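Replacing one wire, and other ways to lose a June afternoon

The left gripper started dropping out again in June. It would close on a part, hold it, and then the position readout would jump to zero and stay there until someone wiggled the cable. Wiggling is a fine repair if you plan to stand there forever.

For anyone who hasn't read my earlier complaints: we have a pair of hand-held grippers at the Trarnville office, both built on the Prirneo body with the black fingers and yellow tips. I look after them, which means I was once seen holding a screwdriver and never lived it down. The log I keep for the pair is up to 301 entries. A depressing share of them say "reseated connector."

My theory this time was the lead between the finger board and the main board. It takes a bend every time the jaw moves, and whoever routed it (me, last winter) left it no slack at all. So I ordered replacements from Thân, cleared a stretch of the big white table, and made a small mess of wires on it.
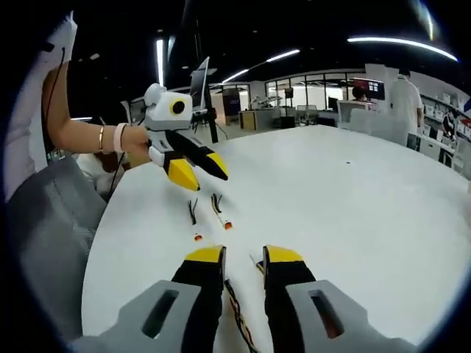 The first thing I do now, after learning it the expensive way, is sort the leads by length before anything gets unplugged. The old ones and the new ones look the same from a foot away. Last year I took out a tired cable, set it down next to its replacement, answered a question about lunch, and put the tired cable right back in. It took me two days to figure out why nothing had improved.

Second thing: power off, then wait. The Prirneo board hangs on to a charge for a bit and will happily report a healthy sensor that is lying in your other hand.

Then the connectors. They are tiny, they are white, and so is the table. They only go in one way, although they'll let you push fairly hard on the wrong way before mentioning it. Pull on the plastic and leave the wires alone. I've crimped enough of these to tell you that a wire will come out of its housing very easily and go back in only after a lot of muttering. A strip of dark tape on the table helps a great deal, and I remember it almost every time, usually while I'm down on the floor looking for something. 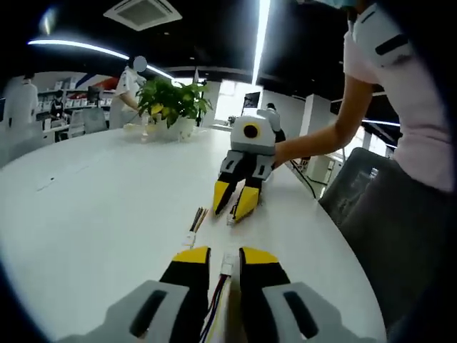 With the new lead in, I run the jaw open and closed 26 times at slow speed and keep an eye on the readout. Why 26? It was the number on the sheet when I inherited the sheet. The old lead usually quit before the tenth. If it gets through all of them I tug the cable gently at 3 spots — the board, the hinge, the strain relief — and run the whole thing again.

After that comes calibration in Ranodo, our own little setup tool, which asks you to close the fingers fully, open them fully, and press Save. The Save button is right next to Reset. I have raised this.

Still on the list: a longer strain relief for the right gripper, a label on the spare leads, and moving that button.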